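Search this site
Search

How to Set Up a Carpool With People From Work

A carpool is easy to start and easy to let fall apart. Most of the ones that fail do so in the first month, usually over money or waiting time. These steps are for a group of three or four people who work similar hours and live in the same general direction.

1. Find out who lives along your route

Put a note on the break room board or in the staff newsletter. Ask for a neighborhood and a start time, not a street address. You want people who are on the way. My own drive from Derkgate to Runport is 19 miles, and a rider who adds ten minutes to it each morning will wear on everybody by spring.

2. Pick a meeting place

Door-to-door pickup sounds nice but it takes too long. Choose a park-and-ride lot, or ask a store manager whether you may leave cars at the far end of the lot during the day. Get the answer in writing. The lot off Route 139 fills up by 7:15, so we meet at 6:50.

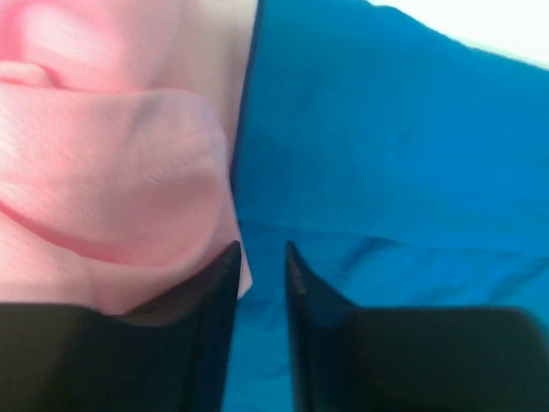
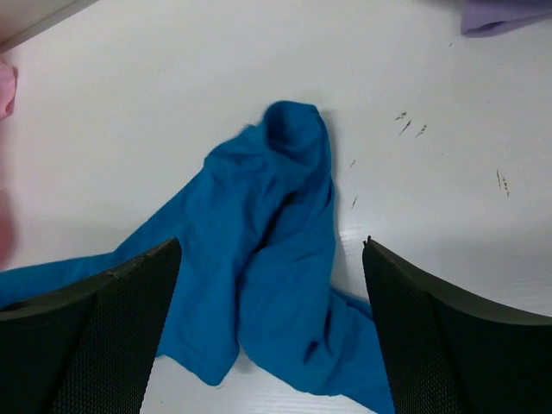
T. Zhuravel
Commuting and Road Editor

3. Settle the money first

There are two common ways to do it:

- Everyone takes a turn driving, and no cash changes hands.
- One person drives all the time and the riders pay a share of gas, tolls and parking.

The first is simpler if all the cars get similar mileage. With the second, set a flat amount per rider per month and look at it again when gas prices move. Our group once tried to work it out to the penny. We gave up after two weeks.

Before you take any money, call your insurance company. Ask if shared costs change your coverage, and write down what they tell you.

4. Agree on a waiting time

Ours is four minutes. After that the car leaves and the late person drives in alone. Send a text the night before if you won't be coming.

5. Write down the small rules

Food, smoking, radio, phone calls, errands on the way home. One page is enough. I have ridden in carpools since 1990 and the worst argument I remember was over an open window on the Vastadberg bridge.

6. Have a backup ride

Someone will get sick at noon or have to stay late. Check whether your employer pays for an emergency cab. If not, each person can put a little into an envelope until it holds $100 – then stop and top it up when it gets used.

7. Try it for a month

Start in a quiet month such as March, away from the holidays. At the end, ask each rider privately if they want to keep going. Let people leave without a fuss, and keep the names of anyone who asked to join after you were full.

Contact us | Copyright Runport Commuter Pages | Back to top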